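Materials in Daily Life, Handout 4: Glazes
Prepared by Noboru Ishida

1. What is a glaze?

A glaze is a thin layer of glass on the surface of a clay body. The potter mixes fine powder with water, covers the piece and fires it. In the kiln the powder melts, and when it cools it stays as glass. The main parts are silica (makes the glass), alumina (keeps the melt from running down) and a flux (lowers the melting point). A white glossy glaze reflects a lamp as narrow bright lines, and where the surface bends the lines bend also.
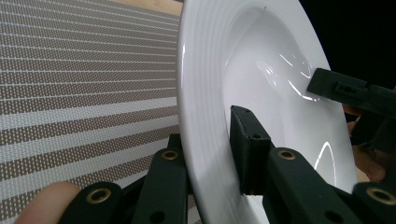 2. Fit between glaze and body

Body and glaze shrink at different rates in cooling. If the glaze shrinks more, it is pulled and small cracks appear — we call this crazing. If it shrinks less, it is pressed, and with too much pressure it comes off at the edges (shivering). A little pressure is good and makes the ware stronger.

3. Raised decoration

Melted glaze moves away from high points and collects in low ones. On colored glazes this gives light lines on ridges and darker color between them. On white ware we see mostly shadow. 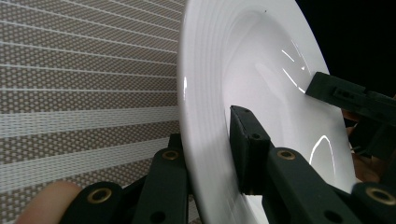 Fig. 2. Fine concentric ridges on the rim of a white plate. The center is smooth.

4. Reading and homework

Read the Otari kiln notes, pages 2 to 12. Please pay attention to the cooling part, many students skip it. Then answer in half a page: why does crazing sometimes appear months after firing? Bring your test tiles from September also.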